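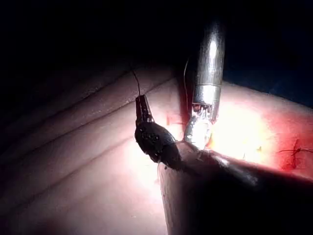
Dark jaws over a practice tissue pad.

2023-02-20 — The Balta Short Film Festival returns in October with 2 nights of screenings at the Rostami Theater. Organizers say 400 seats will sell out. We will believe that when the doors close. Last year's big promises — a red carpet, a live band — came to little, so this year the money goes to projection and sound.

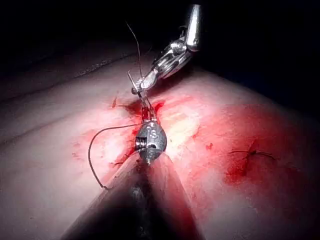 Entries and prizes

Films may run up to 3 minutes. Konileo puts up $1000 for the winner, paid once the check clears.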